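Re: [remgate-list] Litovholm reissue, anyone know what's going on?

On Friday, a list member wrote:
> Has anybody heard if the Litovholm debut is still coming out on vinyl?
> My preorder page vanished and Plinum won't answer my emails. I thought
> the band got their masters back last year??

Okay, so I've been following this one way too closely and I can fill in a little. The band did get the masters back, but only for the second album and the live EP. The debut is still with Plinum under the old contract, the one they signed when the drummer was in high school, and that deal runs 11 years from the release date. So Plinum can press it if they want to, and the band can't stop them (they can just refuse to promote it, and boy are they refusing). 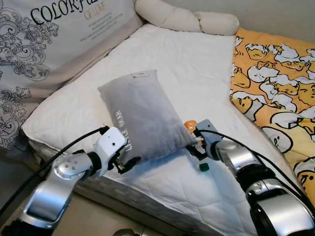

The part they're fighting over now is the royalty statements. The band's lawyers at Okeke asked for a full accounting back in February and got 4 pages, with nothing on it for streaming at all! Plinum has 90 days to answer the second request. My guess is your preorder page came down because of that, but I don't have anything solid there.

If you paid by card I'd ask for the money back now. I did, and it took a week and two phone calls. The pressing was only going to be 2000 copies anyway and I bet half of those were headed for stores.

Also, does anyone still have the Remgate radio session on tape? Mine has that awful hum all through side two and I'd love a cleaner copy. Happy to trade, I've got a whole shoebox of live stuff from the same tour.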